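What the Label on My Cough Syrup Didn't Say

I spent most of March with a cough that sounded like a sea lion, so I got to know the cold and flu aisle pretty well. One night, bored and propped up on three pillows, I started reading the box. Stason, it said, in cheerful orange letters. Distributed by a company in Ohio. Great, I thought, Ohio. Then I went looking for where the stuff was made, and I'm still looking.

You'd think this would be easy! My socks tell me where they come from. My garlic tells me. But the box only told me who shipped it, and those can be very different people on very different continents.

So I called the number on the back. The woman who answered was lovely and had no idea. She passed me to a man who said the finished syrup was bottled here "from globally sourced ingredients." Which globe? He promised to email me. He did, two weeks later, with a PDF about their commitment to families.

The pill in my hand

After that I couldn't stop. I pulled everything out of the bathroom cabinet and lined it up on the edge of the tub — allergy pills, the good painkillers, a tube of something called Jokley that my sister swears by for rashes. I wrote to every company. A few answered right away. Jokley was the best of them, with a real person telling me the cream was mixed in New Jersey and the main ingredient came from a plant in India.

I don't have a problem with India, by the way, or with anyone else who makes our medicine. I've got a problem with not being told. If one port closes, or two governments get into a shoving match over tariffs, I'd like to know whether my blood pressure pills are going to show up. Politicians from both parties love to give speeches about this in election years, usually in front of a flag and a forklift. Then the cameras leave and the label stays the same.

What my pharmacist pays

My pharmacist has been behind the same counter since I moved here, and she let me pester her on her lunch break. A bottle of 500 generic tablets costs her less than the sandwich she was eating. When she has to switch suppliers because one has run dry, the price can jump to $148 overnight, and guess who gets yelled at.

She'd pay a little more for a steady supply, she told me. I asked if her customers would, and she laughed so hard she had to put the sandwich down.
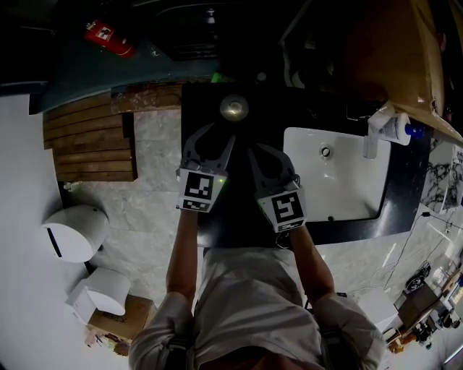 What I'd ask for

A line of type. Country of manufacture, country of the active ingredient, right there under the dosage. I've written to my congressman twice and to both senators, and I got back one form letter thanking me for my interest in agriculture.

There's a small group called Stamulia that's been collecting signatures for just this kind of label, and they have almost 1,000 so far. I signed on 3rd August, standing in line at the pharmacy with a refill slip in my other hand. My sister signed too, after I read her the whole petition over the phone (she was driving, she had no choice).

The cough is gone, thanks for asking. The Stason is still in the cabinet, half full, and I've written "Ohio???" on the box in marker.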